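Etberg Forum > Grippers and end effectors > Faults

Gripper won't let go of cloth after a stop

Posted by dellari_bench2

Need some help before the late shift if anyone's about. We've got a two-finger gripper on the small arm, folding cell, runs knit stuff mostly. Since the controller update in May it closes on the cloth fine, lifts fine, then at the drop point the arm stops with a grip fault and the fingers stay shut. Reset clears the fault on the pendant but the fingers don't open. Have to power the whole lot down.

Happens every 15 cycles or so, sometimes goes to 40 without a problem. Force is set to 50 percent, position reads 255 when it sticks, which I thought meant fully closed with nothing in it?? Same program as before the update. Tried a new cable – no change. Don't want anybody putting their hands in there to pull the cloth out, one lad already did and I had words.
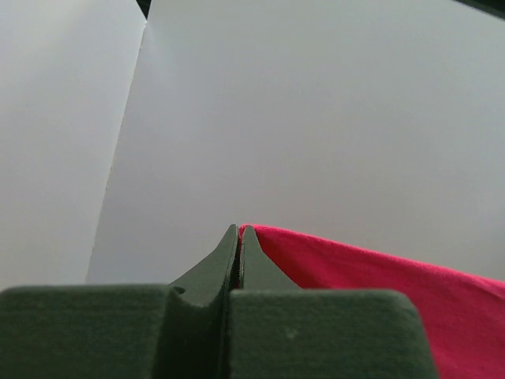 Does the gripper need to be at zero force before it will take an open command?

On ours it doesn't need zero force, but it does need the fault cleared at the gripper itself as well as on the pendant. They're two separate resets. The pendant one only tells the arm to carry on.

Posted by holtatano_nights

What I said above is from the Holtatano controller, so check yours is the same. Ours did this exact thing after an update. Thin cloth squashes down to next to nothing, fingers reach the end of travel, gripper decides it's missed the part and throws a fault. So 255 with cloth in is quite normal. What fixed it:

Turn off "part lost" in the gripper settings, or widen the limit so 255 counts as held.
Add a gripper reset line before the open, then a short wait. Half a second did us.
Check the update hasn't put the force back to default. It did on one of our two arms, not the other, no idea why.

And for getting cloth out – stop, isolate, lock it off, then open by hand with the release if yours has one. Don't trust the reset. Ours opened and shut again by itself once when the comms came back, nobody hurt but it made me jump.

Posted by mgr_siddiqui

Same here, rolled back the update and it went away. Not a proper fix I know

Posted by dellari_bench2

Force was fine but part lost was on. Off now, reset line is in, wait is in. Got to 40 and still going, will leave it on overnight and post if it sticks agian. Have put a lock and tag on the cell door as well. Cheers both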